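13 Jul 2022

Week two of the summer course and I'm still not sold. Saranya Varma gave her talk this morning on how the simulator "closes the gap," and half the room wrote that down. I wrote down "gap to what?" and then had to cover it with my arm when she came past.

What I did today, for the log part of this diary that we're supposed to hand in: reran the grasp script on the Kelletari scenes, changed the closing speed, changed it back. Ran 130 trials before lunch. The success number went up a bit and I don't believe it. The script calls a grasp good if both fingers report contact and the object is still between them at the end of the episode. That's a definition somebody picked on a tired afternoon, and we're all going to put it on a poster as if it meant the thing can hold a piece of fruit.

Josée Simard thinks I'm being a pain. She's on the other half of the project (the planner) and her view is that a bad metric everyone shares beats a good one only I use. She may be right about the poster. She's not right about the fruit. We argued through most of lunch and I forgot to get the bus form signed, so that's tomorrow.

Afternoon was lost to Pisharody, the logging tool, which decided that every run had the same name and wrote them on top of each other. 459 runs should have been in the folder. There was one. Got most of it back from the cache on the second machine but the seeds are gone, so none of it can be repeated, so what is it worth? Saranya said to rerun overnight. Fine. It's queued.

Also Gitach team had their demo. Very smooth, lots of applause. I asked what happened with objects outside their training list and the answer was "we're looking into that." They were looking into that in December too, according to their own slides.
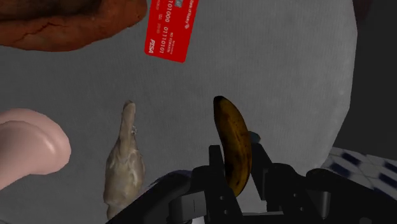

My plan for the rest of the week is to stop trusting the summary table and go look at the grasps themselves, a few from each batch, starting with the ones scored as wins. Slow, but I learned more from an hour of that than from the whole table. Take the banana. Fingers on either side of it, tip sticking up past them, and if you only want a nice picture for the poster you're done. But it's curved, and the pads are flat, and I want to know how much of the pad is really touching. One corner would count the same as the whole face the way the check is written now. And there's a little teal-grey thing half hidden right behind the fruit, which the contact check couldn't tell from the banana if a finger brushed it. I asked Josée whether contact is logged per object or just yes/no. She went and checked. Just yes/no. She didn't say anything else and neither did I.

So tomorrow: bus form, per-object contacts, ask Saranya if we can hold the lift for 4 seconds before scoring. She'll say it makes the runs too long. The Skollwood people get a lift test in their setup, and I haven't heard them complain about the time.

Overnight job was at run 12 when I left.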